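Home Fiction Essays Archive Submit

Hours

The assessment lasted 35 minutes. The nurse from Clirnon Home Services had a form with boxes for bathing, dressing, feeding and transfers. She put a number in each box, and at the bottom the numbers made 266. I asked what 266 meant. She said the scoring was done at the office.

My brother was asleep in the front room with the feeding pump running. He is on overnight feeds, and the pump alarms if he rolls onto the line. There was no box for that. She wrote it in the margin.

The letter came in December. It approved 700 hours for the plan year. The year before, it had been more than twice that. The letter said the reduction reflected natural supports already present in the home. I read it twice before I understood that the natural supports were me.

I called the number for appeals. The appeals line belonged to Hellesetti, the company that manages the plan. Hellesetti said the hours were set by Clirnon. Clirnon said it only collected the scores. Both of them gave me the same fax number.

I began keeping a log. Time up, time down, reason. 1:10, alarm, line kinked. 2:45, suction. 4:20, turn. 5:05, alarm, bag empty. I used a school notebook and ruled the columns in pencil. After a month I could read it and tell which nights had been windy, because the shutter wakes him.

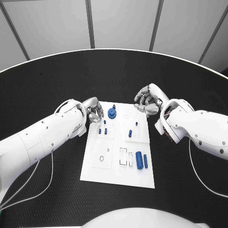
The hearing was held on a Wednesday at the county building in Ditport, second floor. I had to pay an aide out of pocket to stay with him. The hearing officer asked me to state my relationship to the member. She asked whether I was employed. I said I had been, at the Mousavi warehouse, until the day program closed.

She turned the pages of the log slowly. She asked what "turn" meant. I explained that he is moved from one side to the other so the skin doesn't break down, and that it takes a few minutes if he is calm.

"And you do this every night?"

"Yes."

She wrote something down. Then she asked the man from Hellesetti how overnight turns were scored. He looked through his binder. He said they were included under transfers, and then he said he would need to confirm that.

The decision would be mailed. I drove back with the notebook on the passenger seat and paid the aide at the door. The pump showed 3,565 on its running total. I cleared it, hung the new bag, and wrote down the time.

Contact us | Copyright, all stories remain the property of their authors | Back to top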